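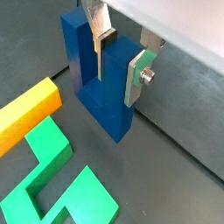 Krishnamoorthy Amin says his recordings always look fine while he's driving, and then the trained arm stabs the block from above and he can't work out why. He asked for my whole routine for the U piece, so I've typed it up.

Filed under: Teleop Basics, Teaching by Demo

First, pick one grasp and stick with it. I hold the blue U by a single prong – one finger down the slot, the other on the outside of the same prong. You could squeeze the whole block from both sides, sure, but if you mix the two styles in one set the robot gets some mushy average of them (ask me about my first 30 episodes on the Sinda arm, all deleted!).

Drive over the block with the gripper open and stop. Line the inside finger up with the slot before you go down. I turn the speed on my Grilent controller down to 2 for this bit. Then straight down, and close in one go, with no little test squeezes.
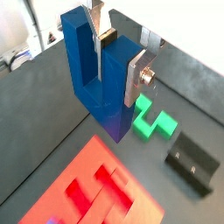 How long should I pause after closing? Half a second or so, enough for the fingers to settle, and keep it the same every time.

Now lift. Straight up first, then sideways. My early takes swooped off in a big lazy curve and the base of the U clipped everything on the way past. Keep it upright the whole trip, because fixing the tilt over the board eats a ton of time and the policy learns your fiddling too.

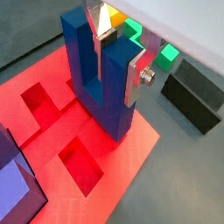

Photo: Pavithra Arumugam / Tretero

Over the board, come in a bit high and do your sideways corrections up there. Once you're lined up with the opening, go down slowly. If it catches on an edge, back up a little and try again, and keep the take. I used to throw those out, and the arm had no clue what to do when it got stuck. Now my Iyengar set has 189 takes and I kept 179 of them, catches and all.

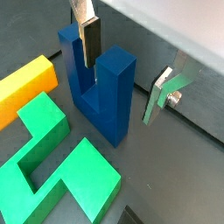
By Pavithra Arumugam, April

Opening up deserves the same care. With a finger down in the slot, you only have so much room on that side, so open gently and raise the gripper straight up before you steer anywhere. I count the take as finished when both fingers are well above the prongs, and I hit stop then.

Between takes, shift the U a little and turn it a little. Move the green and yellow pieces too, or the arm will start using them as landmarks. I do small changes first and save the weird angles for the afternoon, when my hands are warmed up.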